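Plush toy

A plush toy (stuffed animal, stuffie, plushie, take your pick) is a soft figure made of sewn fabric and filled with something squashy. I've kept this entry on my toy pages since May 2025, and I keep adding to it!

Fabric. Short pile is the easy one to live with. Long, fuzzy fur feels wonderful but mats at the neck and under the arms, so brush it with a pet slicker before and after washing. Lavender and other pale purples fade faster than you'd think on a sunny shelf - I lost a lovely Brumen rabbit that way.

Filling. Most are polyester fiber. Older ones can be wood wool or kapok, and those should never go in the machine. My Prollska bear has pellets in the paws and sits up nicely, while the long-limbed kinds are stuffed lightly so they flop over whatever you lay them on.

Eyes. Plastic safety eyes lock with a washer at the back. For babies I'd go with embroidered ones every time.

Size. Collectors measure from head to toe with the legs pulled straight. Olanrewaju Omoregie, who wrote to me about his 126 Rajput animals, leaves the ears out, and I've switched to his way.

Washing. Cool water, pillowcase, gentle cycle, then 36 hours lying flat on a towel - turn it over once or twice. 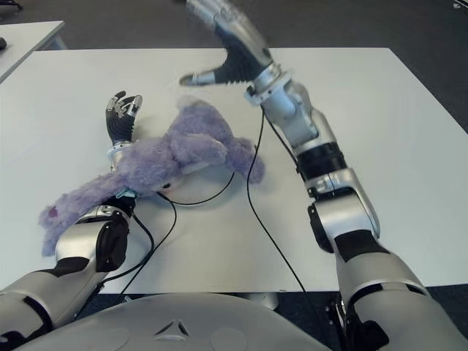
Storage is the part I still get wrong. I used vacuum bags for years and the fur came out creased, so now everything goes in cotton sacks with plenty of room.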